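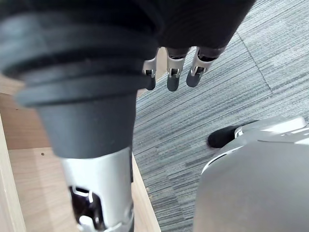 Mindus opened its test floor at Plirholm to visitors in September, giving local employers, college instructors and a few curious neighbors a look at the handling work the firm has been running there since spring. The main item on the program was a live demonstration of a legged robot with multi-fingered hands, shown working next to ordinary furniture on an ordinary office floor.

Doors opened at 11 in the morning. Visitors were taken through in small groups, and each group saw the same sequence: start-up and joint check, a slow reach past a furniture edge, a grasp, a hand-over to a person, and a return to the rest position. The sequence was repeated for every group without changes to the program, so that people who stayed on could compare runs.

Oleksandra Zhuravel, who heads the motion group at Mindus, gave the technical introduction. She kept it to the hand and the arm. The hand mounted for the demonstration carries articulated fingers with metal joint brackets and dark tips. Each finger closes until the current drawn by its motor reaches a set limit, then holds. The controller does not need to know the exact shape of the object, only the direction of approach and the limit for each finger. Zhuravel said the limits used at the open day were set low and that the same hand is run at higher values when the floor is closed to visitors.

Much of the discussion concerned covers. Moving joints on a machine of this type have to be protected from dust and carpet fiber, and the protection has to bend without folding into the mechanism. Mindus uses a ribbed boot at one joint and a fabric cover over the back of the hand. Nazar Panasiuk, who maintains the machines, told one group that the fabric is replaced far more often than the boot and that he would like a cover that can be changed without removing the hand. A redesigned fastening is being tried on a bench unit. He did not give a date for it.

Asked whether the openings in the arm casing would also be closed, Panasiuk said that was under review. Openings make it quick to look at a bracket or a cable during a shift. They also let dirt in. For work in a clean indoor space the firm accepts the trade, but for a workshop or a loading area it would not.

The reach past the furniture edge drew the most questions. Zhuravel described it as the hardest part of the sequence, although it looks like the simplest. The arm has to come down close to a wooden surface, stay clear of it, and keep the fingers hanging open until the palm is over the target. At the same time the legs have to hold the body still. Small shifts in balance at the feet become larger shifts at the fingertips, and the controller has to correct for them while the hand is moving. The maximum correction rate is 1000 updates per second, shared between the arm and the legs.

Floor covering matters more than most visitors expected. Carpet tile gives slightly under load, and the amount varies with wear and with how the tile is fixed down. Mindus first tuned its standing controller on bare concrete and then had to repeat the work on carpet. The foot pads were changed to a softer compound during that second round. Zhuravel said the present settings work on both surfaces, with a short calibration when the robot is moved from one to the other.

A wrist-level camera view was shown on a monitor beside the demonstration area, so that visitors could follow the approach from the hand's side as well as from where they stood. Several people remarked that the view is crowded. Parts of the arm, the fingers and the lower body can all be in it at once, and the software has to separate the machine from its surroundings before it plans a move. Jamshid Kiani, who works on perception, explained that this is done from the known joint angles. The position of each link is calculated, its outline is projected into the view, and anything inside the outline is left out of the obstacle map. Soft covers are harder to treat this way, because their shape depends on how they happen to hang. They are given a wider margin – at the cost of some usable view.

Two partner organizations had tables at the event. Bondarchuk, which supplies joint housings, brought sample parts at several stages of finishing. Gelau, a training provider, took names for a technician course that will use the Plirholm floor for its practical sessions. The course covers safe isolation, cover replacement, joint calibration and fault logging. According to Gelau, applicants need no programming background but should be comfortable with hand tools and with reading a wiring diagram.

Yến Cù, who teaches maintenance at a nearby college, attended with a class of second-year students. She said the fault logging session was the part she would take back to the classroom. Her students were given a printed log from an earlier test and asked to find the point at which a finger joint had begun to drift. Most looked first at the final error message. The drift had begun well before it, in a column few of them had read.

Safety arrangements were plain. A line was taped on the floor at the limit of the robot's reach, with the emergency stop held by a staff member throughout. For the hand-over, one visitor per group was invited across the line after a short briefing. The arm was slowed for this step, and the fingers released only when a steady pull was measured at the wrist. One hand-over was stopped by staff when a visitor stepped to the wrong side of the arm. The run was reset and completed.

Zoia Didenko, site manager at Plirholm, said the firm plans to hold another open day once the new cover fastening is fitted. The program will be extended to include picking up objects from floor level, which was left out this time because the standing controller has not been cleared for deep crouching near visitors. Employers who want to bring their own parts for a grasp trial can arrange this with the site office beforehand. Parts should be dry, free of sharp burrs and no heavier than 2 kilograms.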